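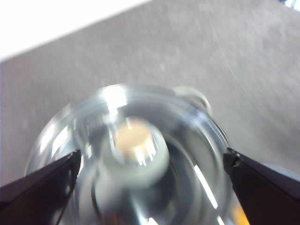 A round, clear glass container with a small beige piece in the middle. Broklow Pride Drop-In, January report.

Dear friends at the Cleltside Fund,

Thank you, as always, for your patience while we pulled this together. It has been a full and happy winter at the drop-in, and I hope some of that comes through.

Your grant of $2,054 has let us stay open until 8 p.m. every Friday, which our younger members had been asking for since we moved into the Neagu building. Of that, $632 went to rent for the extra hours and $800 to training for our peer listeners, and the rest is set aside for the spring. The training was a real joy – two full days, lots of tea, and some conversations that ran well past closing!

We had hoped to start the family evening by now, and I am sorry to say we are behind on it. The room we wanted at Brarov Hall was taken, so we are looking at the library instead. Parents keep asking, which is encouraging.

The name-change help desk has grown faster than we planned for. We printed 70 copies of the guide and they are all gone, so a second printing (with the county fees corrected, and larger type) is next on our list.

We would love to have you visit any Friday after five. Come hungry, as there is usually soup.

With warm thanks,
The Broklow Pride Drop-In team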